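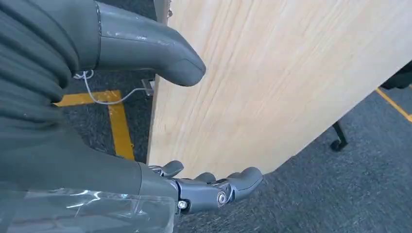
Jolier 2.4 is out, and I've been poking at it for most of the week!

Friday, February 10, 2023

If you haven't run into it, Jolier is the motion planner from the small team at Doder (the same people who gave us the Ustar log viewer, which I still open every single morning). The big change this time is how it deals with contact. Older versions treated every surface as a thing to stay away from, so a hand going in near a table would creep, stop, replan and creep again. Now you can mark a surface as okay to touch and set a force limit, and the planner just gets on with it.

I ran my usual set of 600 saved planning problems and the median solve time dropped from 47 milliseconds to 13. I really didn't expect that from a point release!

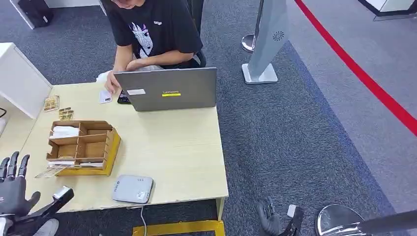
Uchenna Bako, who maintains the planner, told me most of the speedup comes from caching collision checks between arms, so two-arm setups should see the biggest gain. "We were checking the same pair of links over and over," she said. "It was kind of embarrassing."

A couple of gripes. The config format changed again, and the converter choked on more than 24 of my old files (mostly ones with custom hand models). Also, the Edet camera plugin doesn't build against this version yet. Bako says a fix is coming in May, so if you depend on Edet for perception, stay on 2.3 for now.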